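**Can it pack my bag yet?**

Every July, when my sister's family comes to stay, I end up with a guest bathroom full of other people's toothpaste, and every July I swear that by next summer some clever machine will be dealing with it for me. Well, another summer has come and gone, and I am still the machine. So when Seo-ah Noh wrote to ask if this newsletter would ever get back to the question of household robots (it has been a while, I know, and thank you to everyone who nudged me), I decided to give the whole item over to one small chore that most of us do without waking up properly: putting toiletries in a box.

I picked it on purpose. Readers usually ask me about the big jobs – laundry, dishes, the dreaded fitted sheet – and those make for lively mail, but they bundle so many little jobs together that it's hard to say where the trouble lies. A box of bathroom things is a friendlier place to start. The box stays put, mostly. The items are cheap, they don't break, and if one lands upside down there's no harm done. And yet think about what your hands are doing. A toothbrush is long and light and wants to roll. A tube of toothpaste gives when you squeeze it. A razor has a skinny handle and a head that catches on everything, and a soap carton is just wide enough to be awkward if you come at it from the wrong side.

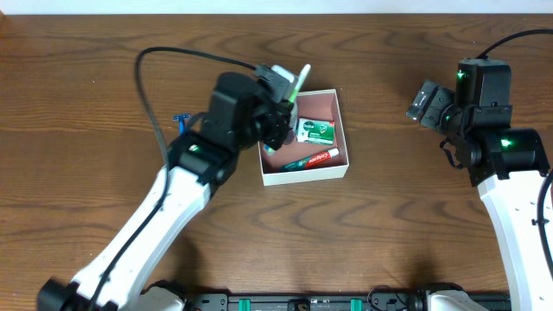
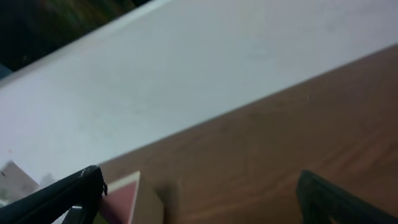
*Toiletries on the table: the first picture takes in both arms and the box, and the second is a close view between one gripper's fingers.*

I find I can look at that toothbrush for a long time. You or I would pick it up by whatever part was nearest and sort out the angle on the way over, with the fingers doing a little roll that we never had to be taught in words. A gripper with two fingers has no such roll to offer. Whatever angle it grabs at is more or less the angle it's stuck with, unless it sets the thing down and tries again, or presses it against something to nudge it around. Brushes also like to lean on the rim of a box and stay there, half in and half out, and then somebody has to decide whether that counts as packed! (In my house it does. My mother would have said otherwise.)

The close view matters too. An arm that looks down from high up can plan where to go, but its own wrist is often in the way by the time it gets there, and a second look from right behind the fingers helps with the last inch or so. The price is that you lose the big picture. Up close, a tabletop is mostly wood grain, and a small thing near the fingertips may be only a corner and a patch of color.

So, can machines do it yet? My answer, for this chore, is "some days, with somebody standing by." I have been keeping a folder of reader letters on the subject, 186 of them now, and the ones from people who work with such arms all sound much the same. The first item in an empty box goes well. The fourth or fifth is where the afternoon gets long, with the earlier ones taking up the good spots and the tube lying across the corner you wanted. A shop floor can get around a lot of this by handing the robot the same carton at the same angle all day, and that sort of packing has been done by machines for ages. A bathroom shelf makes no such promises.

I'd put the guest bathroom further off than the packing bench, then, and the fitted sheet further off still. But I'm more cheerful about it than I was when I last wrote on this, and I'd happily pay for a helper that was slow, so long as it kept going while I had my coffee.

Next time I want to look at wiping counters, which several of you have asked for. If you work with robot arms and have an opinion about sponges, please write, and do tell me which item in your own bathroom you think would give one the most grief. Seo-ah has already put in her vote for dental floss.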